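Madstead bamboo sleeping mat review: my best buy for hot nights

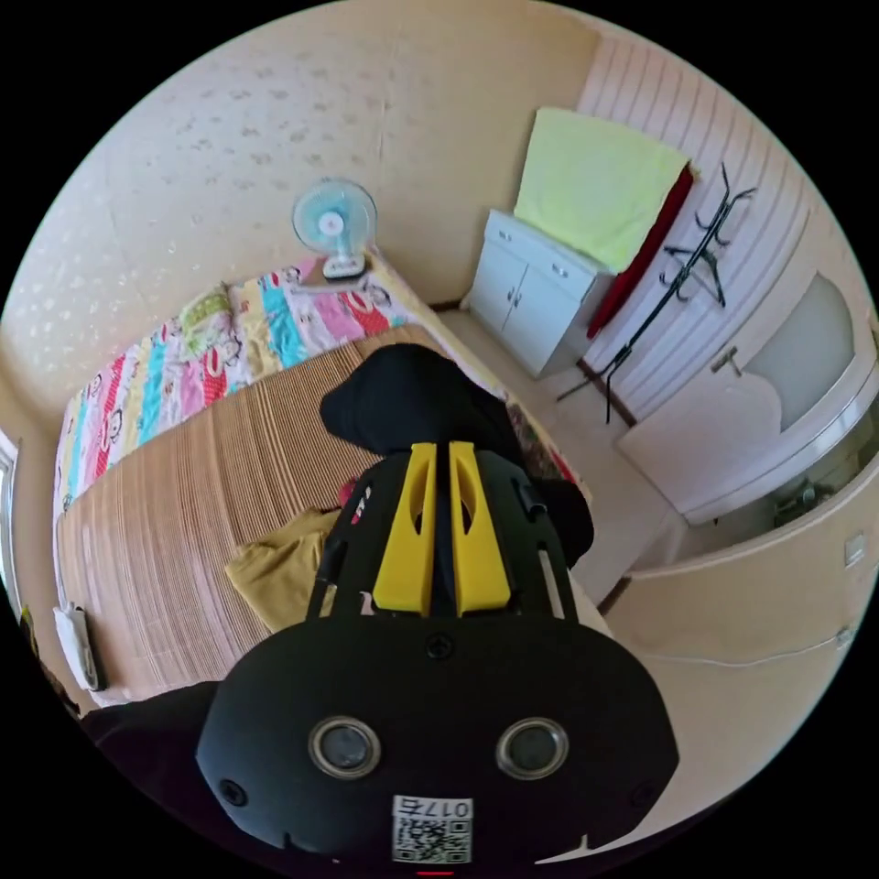 4 min read

I have been a hot sleeper all my life. I've tried the cooling pillow, the gel pad that slid about and made a noise like a wet wellington, and the fan at the foot of the bed that dried my eyes out. A friend who grew up somewhere far hotter than here asked why I'd never just bought a bamboo mat, and I didn't have an answer. So I ordered the Madstead, and I'm thrilled with it!

If you've never met one, a bamboo sleeping mat goes on top of your mattress and you lie on it, either directly or with a thin sheet between. It doesn't plug in and there's nothing to fill or freeze. Air gets under you, the surface doesn't hold your heat the way foam does, and when you roll over the new patch feels fresh. It's a very old idea and I can't believe I got to my age without trying it.

Setting it up

The Madstead came rolled in a long box that the courier left standing in the porch like a small visitor. It smells strongly of dry grass when you first open it (I like that, my other half less so) and the smell had gone after a few days with the window open. The instructions tell you to wipe it down with a damp cloth on both sides and let it dry fully before using it. Do this. The cloth came up a bit dusty on the first pass and clean on the second.

It wants to curl at the ends to begin with. I turned it face down overnight with some heavy books along the edge and it was lying flat by morning. Mine is the double, and it stops a little short of the sides of our mattress, so you can still tuck a sheet in round it.

Sleeping on it

The first night was odd, I'll admit. It's firmer than a sheet and there's a ribbed feel to it that you notice with your elbows and heels. By the third night I'd stopped thinking about it. I go straight on the mat in proper heat and put a thin cotton sheet over it when it's only warm, and with the sheet on you lose a bit of the coolness but all of the texture.

And it really does feel cool! We had a run of sticky nights when the bedroom was still stuffy at 2 in the morning, and I slept through most of them. I used to wake up, flip the pillow, stick a leg out, give up and go and stand in the kitchen. My other half, who can sleep in a jumper, says it's "fine" and has quietly moved further over on to my side of it.

It makes a faint creak when you turn over. Light sleepers may mind that for a while. Long hair can catch in it too if you sleep without a pillow, though I've only had that happen when lying flat to read.

How it compares

Before this I had a go with the Draltavix, a rattan-style mat made from some sort of paper fibre. It's softer and folds up smaller, so I'd still choose it for a camp bed or a caravan, but it warmed up under me within 15 minutes and it marked when I spilt tea on it. The Nutsugah is the posh one, made of little bamboo tiles strung together. Lovely and cold, heavy as anything, and it pinched the back of my arm twice. The Madstead sits nicely between the two.

Looking after it

Wipe it once a week, dry it in the shade and don't fold it. I stand mine by the open window while the bedding is in the wash. Full sun will make bamboo brittle over time, so keep it off the patio. For winter I roll it round a cardboard tube and slide it under the bed in an old sheet, then get it out again in April.

Things I'd change

The cloth binding round the edge is neat but thin, and one corner of mine has started to fray where it rubs against the headboard. A storage bag would be welcome as well. Cultmont sell one that fits, but it costs extra and the zip is stiff.

Would I buy it again?

Yes, in a heartbeat. I've already ordered the single for the spare room.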